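Workshop and parts counter: returns, stock and the new charging regulator

The mail order counter at Crabtree dispatched 3913 parcels in the year to 31 December 2022, against 3157 the year before. Most of the increase came from the Clistent rectifier kit, which suits older single-cylinder machines being changed over to 12 volts. Orders placed before noon still leave the same day. Battery orders go by a separate carrier and take one working day longer.

The Kadia regulator has been replaced by a revised unit. The mounting holes are 42 mm apart, as before, and the connector is the same. The earth lead has moved from the case to a separate black wire with a ring terminal, which must go to bare metal on the frame or engine. Painted brackets give a poor earth and the unit will then overcharge. Reece Dobson has fitted the new version to his own bike and measured a steady output with the headlamp on.

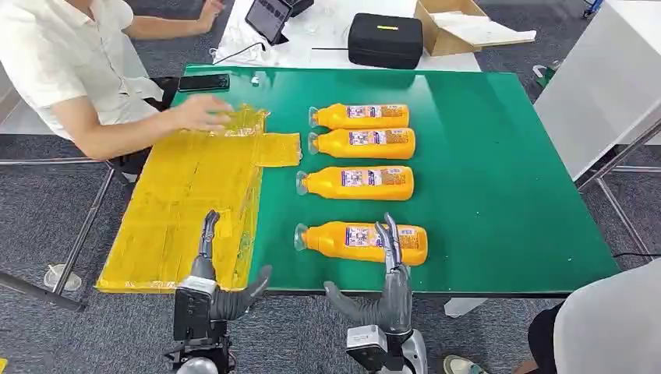

Members who bought the earlier unit in May or later can exchange it free of charge. Send it back with the order number written on the returns slip. Units with cut or soldered leads cannot be exchanged, but Ashley Mapplebeck will test them on the bench and report the result by email.

Terkeck brake cables are back in stock in the two longer lengths. The short front cable is still awaited from the maker. Please check the outer length against the old cable before ordering, as the catalogue gives the inner length only. The outer should be measured between the ferrules with the cable laid straight.

Several customers asked to be taken off the email list and went on receiving messages. The fault lay in the order form, which added the address again at each purchase. It has been corrected, and every message now has a working unsubscribe link at the foot. Removal takes up to 8 days.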